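A Kitchen, a Choir and a Lot of Soup: Talking with Bernadette Rey

I got to Bernadette Rey's place early, which was a mistake, because she was still on the phone with a man about onions. She waved me to a chair, pushed a plate of crackers at me and kept arguing. Nineteen pounds had been delivered. She had ordered more. You could tell the man was losing.

"Sorry," she said when she hung up, not looking sorry at all. "If I let the onions slide, the whole supper slides."

The supper is the one she started nine years ago, after moving to a street where she didn't know a single person. She was a choir teacher then (still is, three evenings a week) and she figured the quickest way to meet people was to feed them and make them sing. So she put a note on every door, cooked one pot of leek soup and waited.

"Four people came. Four! And one of them thought it was a house sale."

I laughed so hard I had to put my cracker down. The last supper, in July, fed 200.
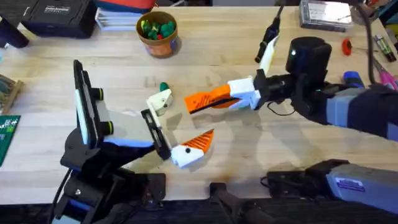 What I wanted to know was how you get from four to that without losing your mind. Bernadette says she did lose it a little, in the third year, when she was still doing all the cooking herself. She had burners going in two kitchens and ran between them in clogs. Then Romain Boyer moved in across the street, came over to complain about the noise of the pots, and stayed to peel carrots until midnight.

"He's a terrible cook," she told me, very fondly. "But he can make a list. I had never made a list in my life. I had the backs of envelopes."

Romain's lists now run the thing. Who brings bowls, who has a ladder for the lights, who can't be seated near whose brother. I asked to see one and she said no, there were things on there that would start a war.

And then there's the music. After the soup, before dessert, everybody sings, and I mean everybody, including the people who come in swearing they won't. Bernadette hands out the words to three songs and teaches them by ear, a line at a time. She never picks anything hard. She doesn't believe in people who can't sing.

"They stopped when they were small, that's all. Somebody made a face at them. You give them a low part and a full stomach, and off they go."

I told her somebody had made a face at me in fourth grade. She made me sing a scale right there at the table, with the crackers. I'm not going to describe how it went, but she nodded a lot and said I was an alto, and I've been telling everyone since.

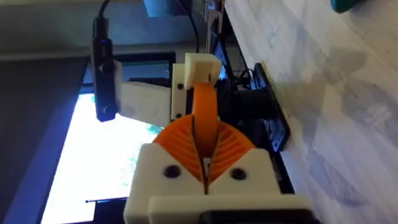
An orange curved finger above a white printed housing.

I asked what has gone wrong over the years and she lit up. There was the year it rained sideways and they carried all the tables into Saadet Kırmızıgül's garage, where people ate standing up between the shelves. There was the year of the salt, which she will only call "the year of the salt." There was the time Quentin Carré, who was supposed to bring bread, brought seventy candles instead, and to this day they don't agree on what was said on the phone.

"It was beautiful, though," she said. "No bread, but you should have seen the street."

Saadet stopped by while we were talking, to drop off a stockpot with a dented lid, and I got her to sit for a minute. She's been to every supper except the first. Her feeling is that the soup gets better and the singing gets worse, and that both are fine with her.

"The more people, the more wrong notes," she said. "It gets warm, like a crowd at a ball game. I like it more than when it was pretty."

Bernadette pretended to be offended, then asked her about onions.

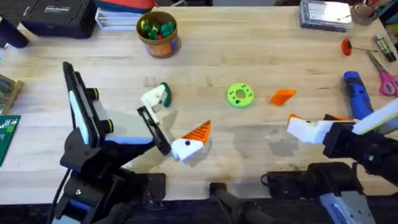
The soup, since I know you'll ask

I begged for the recipe and got something close to one. Leeks, onions and potatoes, in whatever amounts fit the pot. Cook the leeks in butter for much longer than you think, with the lid on and the heat low. No browning! Water, not stock. She is firm about this and got a bit loud. Potatoes go in after that, and salt at the very end (see above).

She mashes it by hand and leaves it lumpy. Romain wants it smooth. They've had that argument every summer since he moved in, and she told me he's free to make his own.

The next supper will be smaller, indoors, with two songs. I've been given the low part and told to bring bowls.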